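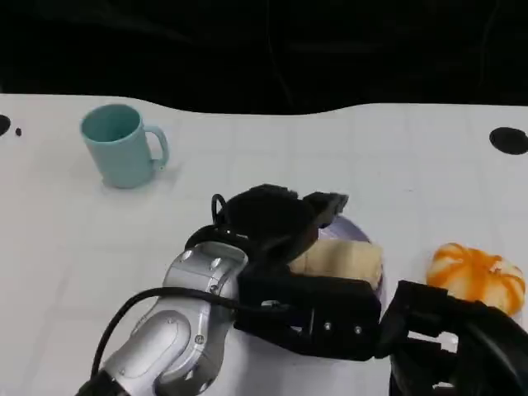

Sisteck finger set for parallel grippers: six weeks on a two-arm table cell

Reading time: 2 minutes

We bought two sets of the Sisteck replacement fingers in September, one for each arm on the tabletop cell at Gastamdale. The old fingers had worn smooth at the tips and were dropping anything with a rounded top. The cell does plate and table work with light items, mostly mugs and bread rolls, so grip force matters less to us than the shape of the pad and how well it stays put.

Fitting took most of a morning for the first arm and far less for the second. The screws are short and the instructions give a torque figure for only one of the two sizes, so I emailed Ayala, who sold us the sets, and had the other figure back the same afternoon. Use a proper hex driver. The folding key in the box is soft and I had rounded it off before the first arm was done.

Check the cable before you run anything. Our first slow move at the wrist pulled it tight, and I had to undo two clips and leave a longer loop. Turn the last joint by hand to both ends of its travel with the power off and watch the cable the whole way.

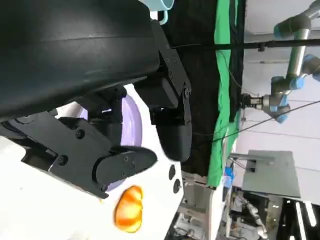
After that comes the zero position. Close the fingers, set zero, open, close again and see whether the number comes back the same. The first arm did this straight away. The second was off each time until I took the fingers off again and cleaned the mounting faces, where there was a smear of old threadlock.

The wrist camera needed its calibration redone as well. The new fingers are longer than the old ones and cover more of the view when closed. If your software masks out the gripper, allow time to redraw the mask.

For the trial we ran 2,000 picks over the two arms, with the same items and the same speed as before. 1,943 were good. Most of the misses were on soft rolls picked near one end, and I would put those down to our grasp points. The pads marked the bread less than the old ones did.

Adi Latuheru looks after the cell day to day and goes over the finger screws every 70 hours. One had backed out by a quarter turn at the first check, and none since. Crumbs collect behind the pads, so brush them out while you are there.

I also tried the Jukitz set, which is cheaper and fits the same bolt pattern. The pads are glued on, and one lifted at the corner after 7 days.

Good: fit, pads, quick answers from the seller.
Bad: the key, the missing torque figure, no spare screws.

I have ordered a third set to keep on the shelf.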